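Sutance: a small planner for holding on to things
Final project report, robot software lab course

When we picked this project in March, our plan was much bigger than what we are handing in now, and I think it is fair to say so at the start. We wanted a two-handed robot to pick up a puzzle cube, pass it from one hand to the other, turn one layer, and put it down again. What we have is the software that decides when a hand is allowed to close, how far, and when it has to stop and think again. We called it Sutance, a name that came out of a very long evening and stuck.

How it is put together

There are three parts, and they talk to each other over plain messages so that any one of them can be restarted without taking the others down (we restarted them a lot). Erkell is the perception part. It takes the head view and the wrist views and gives back one guess of where the cube is and which way it is tilted. Raju is the planner, which picks a grasp from a list and fills in the finger targets. The control loop sits underneath and does what Raju asks, unless a joint limit says no.

The list of grasps began with 30 entries that we wrote by hand. After we threw out the ones where the thumb and the first finger wanted to be in the same place, we had 12 left, and in practice Raju leans on 4 of them nearly all the time. We spent weeks on a scoring formula with lots of weights in it, and then found that a short rule about palm direction did just as well and was far easier to explain to each other.

The trouble with wrist views

Perception was the part that humbled us. From the head, the cube is small but whole, and you can usually find two faces and the edge between them. From the wrist it is huge, and close up the colored pieces go soft and blurry, so the color labels we trusted at a distance start to slide into each other — orange and red were the worst pair by a good margin. Our first version of Erkell averaged the views together, which gave us a cube pose that matched neither one. The version we kept lets the head view choose the face and only uses the wrist view to correct the tilt. If the two disagree too much, Erkell says so, and Raju holds the hand where it is until a better guess comes in.

We also had to mask out the fingers. They show up in every wrist view, and the silver parts pick up color from whatever is near them. We ended up drawing the mask from the joint angles, with a little extra margin around the fingertips, and that removed most of the strange corners that Erkell had been so sure about.

The cube in the grip, from the wrist and from the head:

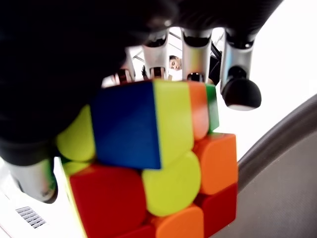
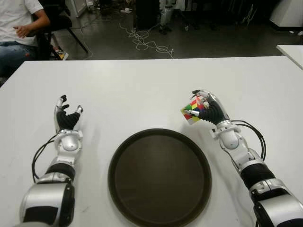 Testing went better once we wrote a replay tool. Britumeo, as it is called in our repository, takes a saved run and feeds it back to Erkell and Raju at any speed, so we could change one line and see what the planner would have done with the very same input. By the end we had 114 saved runs, and almost all of our bug fixes came from sitting with those, stepping forward a little at a time. I wish we had built it first! We lost a good part of the spring to bugs that came and went, and most of them were only late messages arriving after the hand had already been told to close.

What is left to do

The handover is half written. Raju can plan the receiving grasp, but it doesn't yet know how to wait for the second hand to have a firm hold before the first one opens, and we didn't want to fake that with a timer. The layer turn isn't started. The code, the grasp list and the saved runs are in the course folder as of 28th September, with a readme that covers setup and the order to start the three parts in. Start Erkell first, or Raju will sit there patiently and print nothing at all.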